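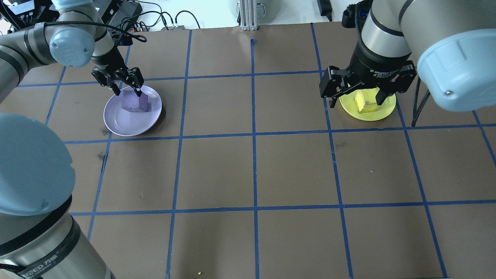

Can you teach two arms to sort blocks by color without writing out every single move? You can, if you're willing to guide them through the job by hand a lot of times first and keep every run, good or bad.

I'm at 1,467 runs as I write this, and my shoulders would like everyone to know it. The goal I wrote on the wall back in June was 2,000, which seemed like a totally reasonable number when I had done zero of them.

If you're new here, I've been spending my evenings at Vidton, the shared workshop in Siromthorpe, working on what I keep calling the sorting table. Purple block goes to the purple plate, yellow block goes to the yellow plate. A toddler could do it! But a toddler doesn't need her wrist angles tuned, and mine do — well, the arms' do. The program that runs the whole thing is called Flastance and it's mostly mine, apart from the motion part, which Leif Kjærgaard wrote over a couple of weekends and which I'm still scared to touch.

The table got new brown kraft paper last week and I re-did the blue tape on top of it. I'd love to tell you I used a square. I used a yardstick and optimism, so the lines wander a little and the cells aren't all the same shape. For this it doesn't matter one bit. The tape is for me, so I can say "plate in the second column" in my notes and put things back where they were after I've bumped them. The old paper went in the trash covered in pencil marks I could no longer read.

Speed is the other thing I changed. Both arms are capped at 300 millimeters a second now, which is slow enough that I can get to a stop button in a calm and dignified way. I had them faster in the spring and did not enjoy it (Frida Bergmann, if you're reading, sorry again about your coffee).
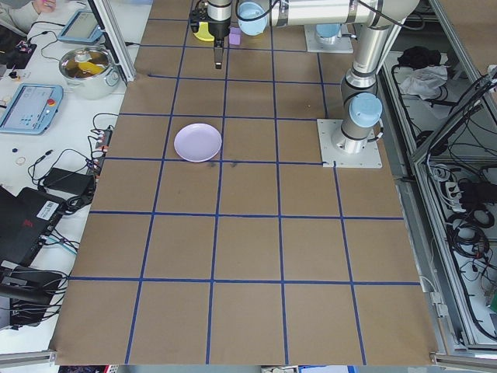 What the grippers keep getting wrong

Foam is weird, you guys. I picked foam blocks because they're cheap and they forgive you when a finger comes down in the wrong spot. What I didn't think about is that they squish, so the gripper closes, the block gets skinnier, and Flastance decides it must be holding something else. For a while it would let go on purpose. Beautiful grab, then plop.

The fix was boring. I stopped checking the finger width against one number and gave it a range, then made it wait a beat before deciding. That took out most of the plops. The rest are cases where the block lands half on the rim of a plate and tips, and I haven't cracked those yet. I tried a lower release height, which helps with yellow and does nothing at all for purple, and I have no theory about that worth typing out.

I also stopped making the arms take turns. My first version had the left one wait politely until the right one was completely done, and it made every run feel like standing in line at the bank. Now they both go whenever the space between them is clear,
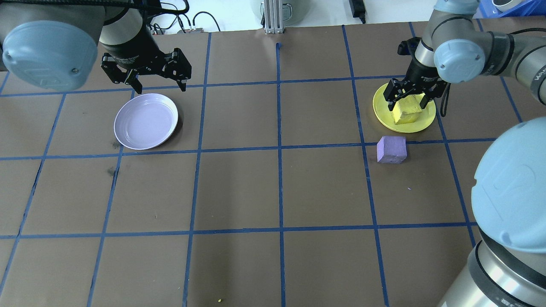 and a full run takes me 31 seconds on a good night. Leif thinks I can get that down by shortening the retreat after each release. He's probably right, but that means opening up his part of the code, see above.

Next on my list: swap the plate positions more often so the thing doesn't just memorize two cells, get better at labeling the failed runs while I still remember why they failed, and buy more tape. I'll post the release height numbers once I have a set for each color. If you've fought with foam and have a trick for the rim problem, please leave a comment, I will try pretty much anything.

Search this blog Type and hit enter

Contact | © 2021 The Sorting Table | Back to top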